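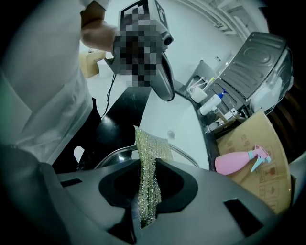 *Hilde Wouters*

## Marker checks before a sink task

Run these checks at the start of every block of 500 episodes. They apply to hand-held grippers with printed square markers.

1. Wipe each marker face with a dry cloth.
2. Seat the cable so it does not cross the lens.
3. Open and close the jaws fully, then save the log under the site name (Fallthorpe or Plositz).

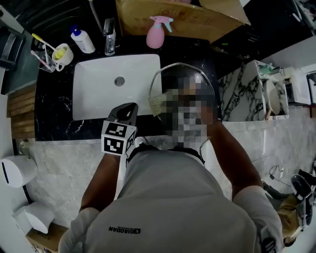

Marker visibility is the usual reason an episode is rejected. At Fallthorpe we lost 497 of 1,600 to it before the rule was written. Keep at least one marker face clear of the sleeve and the forearm. When the gripper is at the front edge of the counter and pointing toward the basin, check tracking before reaching further in. Chrome faucets can return false corners, so review those segments by hand.

If tracking drops for longer than the limit in the Pretik config,

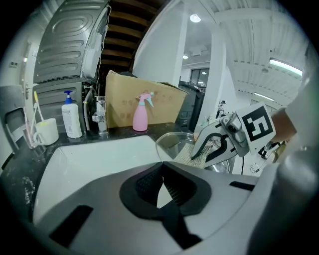
stop the episode and tag it `LOST`. Do not trim it. Milan Dekker reviews tagged files in September.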